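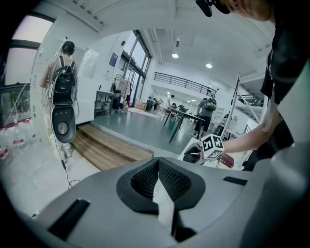
# Kurseinheit 4: Posenschätzung mit Markerwürfeln und Synchronisation der Datenströme

Begleitskript zum Praktikum »Wahrnehmung und Regelung«, Stand 4. März
Verantwortlich: Apostolos Dimitriou; Übungsbetreuung: Hiu-tung Lai

## 4.1 Gegenstand der Einheit

Die Einheit behandelt den Weg von den Rohbildern eines handgeführten Greifers zu einer Trajektorie, die einer Regelungssoftware als Sollverlauf übergeben werden kann. Vorausgesetzt werden die homogenen Transformationen aus Einheit 2 und das Lochkameramodell aus Einheit 3. Die Kenntnis der Bibliothek *Kodley* wird nicht vorausgesetzt; die benötigten Aufrufe sind im Anhang aufgeführt.

## 4.2 Koordinatensysteme

Es werden folgende Bezeichnungen verwendet:

- **W**: Weltsystem, ortsfest
- **K**: Kamerasystem
- **M**: Markersystem, Ursprung in der Würfelmitte
- **G**: Greifersystem, Ursprung zwischen den Backen

Die gesuchte Greiferpose ergibt sich aus

`T_WG = T_WK · T_KM · T_MG`

Die Transformation `T_MG` ist konstant und wird einmalig durch Kalibrierung bestimmt. Nach jeder Demontage des Würfels ist die Kalibrierung zu wiederholen.

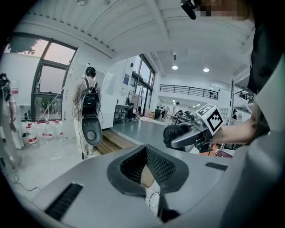
*Abb. 4.1: Handgeführter Greifer mit aufgesetztem Markerwürfel (rechts).*

Bei einer einzelnen ebenen Markerfläche ist die Lösung des PnP-Problems unter flachem Blickwinkel häufig zweideutig. Sind mehrere Flächen des Würfels sichtbar, so sind sämtliche Eckpunkte in einer gemeinsamen Optimierung zu verwenden. Eine Mittelung der Einzelposen ist nicht zulässig.

## 4.3 Zeitliche Zuordnung

Kamerabilder und Greiferöffnung werden mit unterschiedlichen Takten aufgezeichnet. Die Zuordnung erfolgt über die Zeitstempel der Aufnahme, nicht über die des Eintreffens beim Rechner. Positionen werden linear, Orientierungen mittels Slerp interpoliert. Lücken von mehr als 300 ms werden nicht überbrückt; die Sequenz ist an dieser Stelle zu teilen. 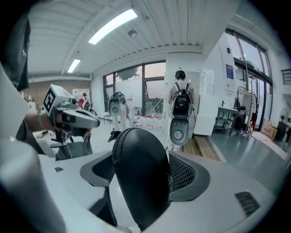 Für die Filterung der zusammengeführten Daten stellt das Modul *Tostov* ein erweitertes Kalman-Filter bereit. Der Zustandsvektor umfasst 12 Komponenten: Position, Orientierungsfehler sowie die zugehörigen Geschwindigkeiten. Messungen mit zu großem Reprojektionsfehler sind vor dem Korrekturschritt zu verwerfen.

## 4.4 Übungsaufgabe

Der Datensatz `srithong_a` enthält 800 Einzelbilder. Zu bestimmen ist der Verlauf von `T_WG`; die verworfenen Messungen sind im Protokoll auszuweisen. Abgabe in Zweiergruppen an Marleny Ccori.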